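Ticket 227
Queue: Bench automation / Working rules
Site: Drarkholm, cell 2
Status: Open, waiting on Tarigan
Opened: January 2024
Subject: Granule task, reset rule in Skurkent sheet clashes with stop rule

Problem as reported
Two shifts reading the same sheet two different ways. Section 10 says clear the tabletop between runs. Section 14 says no hands past the front rail unless both arms are parked and stopped. Fine on their own. But the day shift takes "between runs" to mean as soon as the gripper lets go, and the late shift takes it to mean after park. So day shift has been reaching in with the arms still holding position. No contact, no injury, logged as a near miss anyway because that's what the near miss form is for.

Need one wording. Also need to know what counts as clear.

Checked so far
- Stop button tested from both sides of the bench. Works.
- Sheet on the wall is the old issue. Taken down, new one printed. New one has the same wording in 10 and 14 so no help there.
- Park position saved for both arms. Right arm park is a bit close to the table for my liking, see below.
- Cimex checklist says nothing at all about granules. It covers solid parts only.
- Asked late shift to write down what they do in order. They did, it's attached to the paper copy.

Update 1
Tried holding a run and going through section 10 line by line against what's on the table. Gets stuck at line one, "remove all items not needed for the task". Needed according to who? Task card lists tub, packet and scoop. Doesn't list a cloth or a tray either way. Day shift leaves them, late shift takes them out. Both can point at the sheet and say they're right.
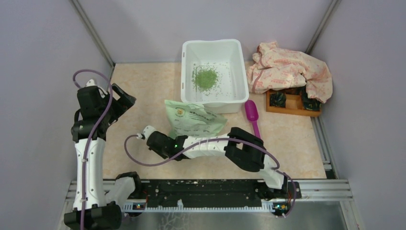
Cell 2, granule task. Tub, packet, scoop, plus cloth and tray at the back right.

Things to settle from this one:

Loose cables. Section 6 says no slack across the working area. The right arm's purple cable lies in a wide loop on the table. Left one is tied down along the arm with small white ties. Want the right one done the same, but whoever does it has to leave enough for full reach, then jog the arm slowly end to end along the rail before it goes back to normal speed. Don't pull it tight and walk off.

Cloth. Soft stuff near a gripper is a no in section 8, but the rule was written with sleeves and gloves in mind. My reading is it covers any fabric. If the cloth is part of a task put it on the card. If it isn't, out.

Rail. Keep granules off the toothed strip. Sheet says "wipe as required", which means never. Suggest brush and look at every reset, power off, log it.

Scoop. Nothing in the sheet about where it goes at reset. Proposing a taped mark so both shifts put it back in the same place. Handle towards the arms.

Update 2
Reply from Skurkent side, pasted in short: section 14 always wins over section 10. A gripper that's let go is not a stopped arm. Nobody reaches in on a held position, doesn't matter how still it looks. They agree the wording is poor and will take a change if we write it.

So interim rule from today, both shifts:

1. Run ends. Wait.
2. Send both arms to park. Watch them get there.
3. Press stop. Indicator lights on the arms or boards are NOT proof of anything, they only tell you something has power.
4. Hands in. Granules back in the tub, scoop to its mark, packet flat.
5. Anything not on the task card comes out.
6. Hands out, second person checks, then release the stop.

If you're alone on shift step 6 doesn't happen and niether does the next run. Ring the desk.

Update 3
Late shift asked if step 3 can be dropped when only the tub needs a nudge. No.

Day shift asked who the second person is when the other one is on break. See above, ring the desk.

Raised right arm park position as its own ticket, want it higher and further back. Not holding this one up for it.

Still open
- Tarigan to confirm the stop cuts drive to the rail as well as the arms. The manual we've got isnt clear and I'm not guessing. Until they answer treat the rail as live.
- New wording for sections 10 and 14, draft with Skurkent.
- Granule line to be added to the Cimex checklist.
- Right arm cable to be tied. Not done yet.
- Full review of the sheet in March.

Leave ticket open. Next update when Tarigan come back.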